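# About Trikeo

Trikeo is a small housekeeping school. We teach people to make beds, to fold linen, to tidy children's rooms and to prepare a flat for the next guest. Most of our students later work in holiday flats, family hotels or private homes, and a few come only because they want to keep their own house in better order. They are welcome too.

The school was opened by Hülya Soylu. Before this she was for many years head of rooms in a family hotel in Mirnard, and she had always the same difficulty: new colleagues arrived willing and friendly, but they had never been shown how to put a fitted sheet on a large bed alone. So she showed them, one after another, in the quiet hours after lunch. When the hotel was closed, she rented a flat with her cousin Barış Uçar and they began to give the same lessons there. The first course had six students and one bed.

Today we have two teaching flats, the first one in Mirnard and the second one in Fasarbridge. Last year 142 students finished a course with us.

## How we teach

We do not use a classroom. A lesson takes place in a bedroom, in a kitchen or in a corridor with a linen cupboard, because these are the places where the work will be done later. A group has never more than 11 people. The teacher does the task once without speaking, then once more with explanations, and after this the students work in pairs.

The basic course takes 30 hours and contains:

- beds and bed linen (single, double, cot)
- washing, drying and folding
- kitchens and bathrooms
- children's rooms and toys
- the last walk through the flat before the guest comes

We are sometimes asked why toys have their own part in the course. Families who rent a flat for a week bring many small things, and the flat itself often has a box of toys for them. The person who makes the room ready must know what to do with these. Natalia Tapia, who came to us from a kindergarten, has written this part and she teaches it in both flats.

Her rule is simple. The toys come out of the basket, each one is looked at from all sides, and the basket is wiped inside before anything goes back. She looks for open seams, for loose eyes and for leaves or ribbons that a small child could pull off. A toy with a damage goes into a separate bag for mending. For soft toys she prefers a plastic basket with holes, so that the air can pass and nothing starts to smell. She also asks that the biggest toys go in first, and that the basket is never filled above the rim.

When the bed is already made, it may be used as a table for this work, if the basket is clean underneath. Afterwards the sheet is pulled smooth again from the corners. 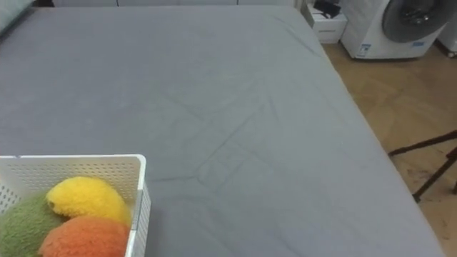
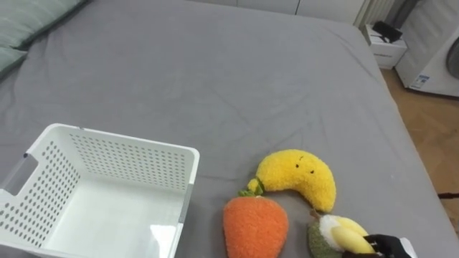 The soft fruits and vegetables were a present from Siriporn Prasertsri, a former student, who now looks after several family flats near the Kahraman park. Natalia likes them for teaching because the plush is thick and one must search well with the fingers to find a seam.

## Our people

**Hülya Soylu** leads the school and teaches beds and linen.

**Barış Uçar** is responsible for kitchens and bathrooms, and for everything that must be repaired.

**Natalia Tapia** teaches children's rooms and toys.

**Gülizar Keskin** answers the telephone and your letters. She speaks Turkish and English, and she helps our students to write their applications when they look for work.

## Visiting us

You can visit a lesson before you decide. Please write to Gülizar some days before, so that she can tell you which flat is open and what is taught on this day. Comfortable shoes are enough, we have aprons in all sizes.

The next basic course in Fasarbridge begins in March and registration is possible until 31st January. In Mirnard the evening group is full at the moment, but Gülizar keeps a waiting list and places do become free.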